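5. Closing the practice wound

Read Section 4 first if the tissue isn't already pinned and lit. What follows covers interrupted stitches in a short wound, with the thread tied off and cut after each one. The running stitch has its own section and its own problems.

The old Dristia handbook promised "confident closure in a single sitting". Strike that out if your copy still has it. Zofia Cieślak went through the practice sheets handed in at Orkthorpe up to July and found plenty of confident people and rather fewer closures that stayed shut when the edges were pulled. Plan on several sittings.

5.1 Before the first stitch

1. Check that the tissue is moist over the whole surface. Dry tissue drags on the thread and tears at the edge, and you will blame the needle.

2. Look at the wound before you touch it. Note which end is wider. Start in the middle of a long cut, or at one end of a short one, and stay with your choice.

3. Cut 200 mm of thread for each pair of stitches. The Sezer leaflet asks for more. We have tried more, and mostly it gives you more to untangle.

4. Take a curved needle from the tray and inspect the point. Throw it in the sharps box if the tip is burred, bent or doubtful.

Note: The Ostix needle packet claims 3,000 passes before the point dulls. Nothing we have seen supports a figure like that. Change the needle when it starts to push a dent in the tissue before going in, whatever the packet says.

Caution: Count needles out and count them back in. A needle left in practice tissue will find whoever clears up.

5.2 Holding the needle

5. Grip the needle a little further back than the middle of the curve, away from the swage where the thread joins. Holding it at the very end bends it. Holding it near the point leaves you nothing to push through with.

6. Set the needle square to the jaws. A slight lean is sometimes useful in a tight corner, but learn it square first.

7. Close the jaws and try to rock the needle with your other instrument. If it rocks, let go and take it again. Squeezing harder is the usual response and it seldom cures a bad grip.

8. Bring the point to the edge of the wound with the thread lying off to one side. Keep any loop well away from the path of the needle.

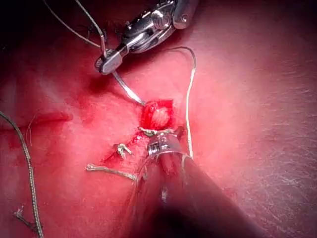

Fig. 5a. Curved needle in the jaws at the upper left of the wound, thread looped away to the right, knot along the lower margin.

A knot that lies flat along the margin is a fair start, but looks prove little. Leave it alone for a few minutes and then test it as in 5.5.

5.3 Passing the needle

9. Enter the tissue 2 mm from the edge, with the point going straight down. Coming in at a slant gives you a shallow bite that looks tidy and cuts out under load.

10. Turn the needle along its own curve. Most torn edges come from pushing a curved needle in a straight line.

11. Stop when the point shows inside the wound. With firm tissue you can carry on across in one go. With soft tissue, come out in the middle, take the needle again and make the second bite separately. Yavuz Karakaya teaches the single pass to everybody from the start. We remain unconvinced, and the soft blocks in the second tray are the reason.

12. Let go of the blunt end only when enough of the point is showing to be picked up on the far side. Open the jaws fully before you move them, otherwise they catch the needle and pull it back.

13. Take hold of the needle behind the tip. Never grip the tip itself.

14. Draw the needle out along its curve, then stop and look at the edges before pulling any thread through.

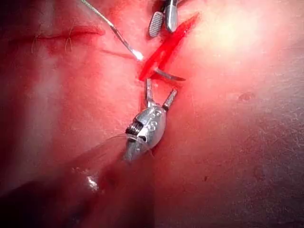 How far apart should the stitches be?
Leave a gap equal to the full width of one stitch, measured from where the needle goes in to where it comes out. If the wound still gapes between two stitches after tying, put another in the gap and don't pull the first two tighter.

Note: Some older sheets tell you to mark every entry point with ink. It helps for the first row. After that, people tend to sew the dots and stop looking at the tissue, so we no longer supply the pen.

5.4 Managing the thread

Nearly every complaint sent to us about "poor thread" was a complaint about where the thread had been left. Gülizar Yurt disagrees and thinks the Sezer thread kinks out of the packet. She may be right about one batch (reel number 398), which we withdrew. The steps below apply to any reel.

15. Pull the thread through slowly, in line with the exit point. Pulling upwards lifts the edge and saws at it.

16. Leave a short tail on the entry side. If you can't see the tail, stop. You have probably pulled it through, and the stitch has to be started again.

17. Lay the long end to the far side of the wound in one open curve. It may pass over the tissue but must not pass under an instrument that is about to close.

18. Check for small loops near the wound edge. Lift them out with closed jaws. Open jaws pick up tissue as well.

19. Bring the needle back for the next bite only when the thread is lying free.

Caution: Don't grip the working length of thread with the needle driver. The jaws crush it, the damage is hard to see, and it will part at that spot when you tie. Hold the short tail if you must hold something.
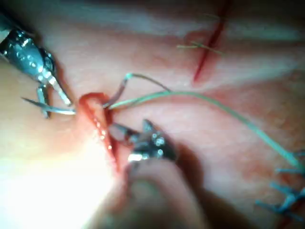

What should I do if the thread twists into a tight coil?
Let the needle hang free for a moment so that the twist can run out, or stroke the thread gently from the wound towards the needle. A coil pulled tight becomes a knot, and at that point cutting the thread and starting afresh is quicker.

5.5 Tying and testing

20. Wrap the long end twice around the closed jaws, take the short tail and draw the first throw down flat.

21. Stop as soon as the edges meet. They should touch without bunching. If the tissue turns pale or puckers, the throw is too tight.

22. Add a second throw in the opposite direction, then a third. A fourth does no harm with slippery thread. A fifth is decoration.

23. Move the knot to one side of the wound and trim both ends, leaving enough tail that the knot can't work loose.

24. Test each stitch by easing the tissue apart on both sides. Write down which ones held. Sevim Yurt's sheet has a column for "almost held", and we would like people to stop using it.

5.6 If the closure fails

Edges gape between stitches: spacing too wide, see 5.3.

One edge sits higher than the other: the two bites were of different depth. Remove the stitch and repeat it. Pressing the high side down does nothing lasting.

Thread cuts through the tissue: bite too shallow, or tied too tight. Change one of these at a time or you won't know which it was.

Knot slips: two throws went the same way. Ozan Duman's diagram on the inside cover shows the correct crossing, though the left-handed version is printed upside down in the first issue.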